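Student project: gripper drops things halfway through the tidying task

Posted by Ilona Illés in Clubs and Coursework

Our robotics club is recording household jobs with a hand-held gripper, so that the arm back at school can learn to copy us. My share is tidying a bedroom, which my mother considers the first useful thing the club has done. Folded clothes go well. Small slim things slide out of the fingers in 8 tries out of 30, usually just as I turn away from the bed. The project is due in February and my patience rather sooner. Is it the gripper or me?

Norbert Szekeres

Probably you, no offence. Slow down.

Magdolna Major

I ran these sessions for our Kisetti class last year and have dropped most of what fits in a bedroom. Try it in this order.

1. Take hold near the middle of the object and keep the fingers upright until you have a proper grip. With something slender, look down at the fingers and not at where you're going next.

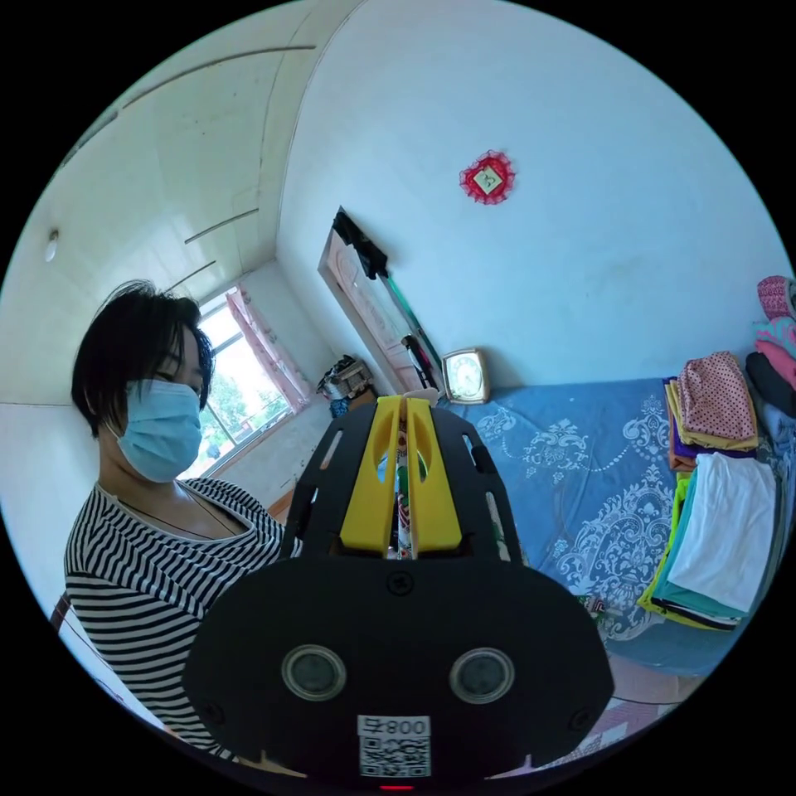
2. Turn your feet first and your wrist second. Our drops went from 15 to 3 in one afternoon once people stopped swinging the thing like a tennis racket.

3. Keep the bad tries in a separate folder. Your teacher will want them, and they make the report look longer.

Trevor Hebden

Wipe the fingers. Hand cream gets on everything. I can't speak for step 3, having deleted mine.

Related posts
Numero line follower only turns left
Gripper fingers: print them again or buy?
Splitting 39 recordings between four people
Bárány cup rules, is tape allowed?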